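11 Aug 2022 - Visita al laboratorio de Mamitz

Llegamos en 2 grupos. El nuestro empezó por la sala de Plurnevura, donde enseñan tareas al brazo por control remoto: una persona lo mueve con un mando y el sistema guarda el recorrido.
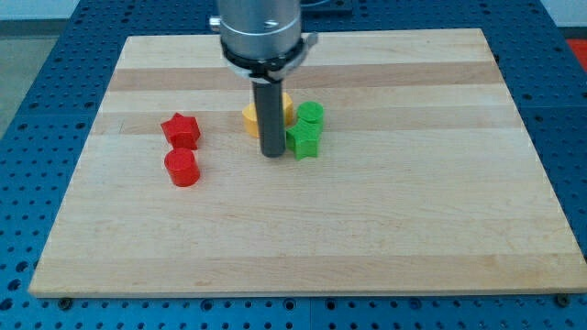
Lo que yo quería saber era cuántas demostraciones piden. Para empujar piezas llevan 685 y entrenaron con 500. La herramienta es una simple varilla vertical, sin dedos, y los bloques rojos, verdes y amarillo van sobre una tabla de madera. Probé el mando - cuesta calcular la profundidad.

Después pasamos a Peeters, con menos tiempo. En November hay otra visita.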